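Notebook, Dilska bench
09/01/2025

Teleop on the junction box task, first proper day

Really good day. The leader arm finally feels like something you'd want to hold! Thomas Zuccaro swapped the grip spring last night for the softer one out of the Cho kit and my thumb no longer aches after ten goes. Still a bit of stick when you squeeze slowly, then it lets go all at once and the follower snaps shut. Graphite, maybe.

Target for the set is 200 demos. We have 58 saved, and I'd throw out the early ones where I was still learning to stop looking at the real arm and trust the wrist view. Once you do trust it you get much faster (and calmer, oddly).

What I noticed while driving

Coming in with the fingers closed and opening late gives cleaner approaches than coming in wide. Wide, I keep hunting left and right for the middle. Closed, the tips work as a pointer and I can put them on a corner of the lid and go from there.

Turned boxes are the fun ones. With the lid square to the arm everyone does the same thing, so the demos look like copies. Put it round on the diagonal and you have to decide whether to twist the wrist or push the box straight first. I twist, Thomas pushes. We should pick one before we train on it or Stulness will learn the average of the two and do neither.

Hand guiding (arm in float, me moving it by the elbow) was nice for the long reach and hopeless for anything near the lid. My forearm kept getting in the way of the overhead camera as well. Keeping it for the reach only.

Logger was dropping samples whenever the gripper moved fast. Set it to 50 Hz and it stopped. Nastimia export opens fine now, 900 samples in the test file, no gaps.

Layout: grey box in the middle, terminal block on its bit of cardboard behind it, screwdriver off to the far right. Red label makes it dead easy to tell which way round the lid is.
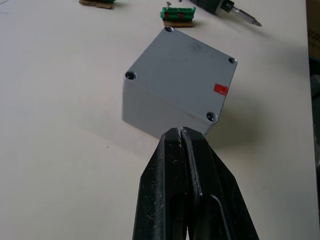 Next

Agree twist or push.
Wipe the fingers, they're dusty.
Try the other grip pads.
Ask Thomas where the spare spring went.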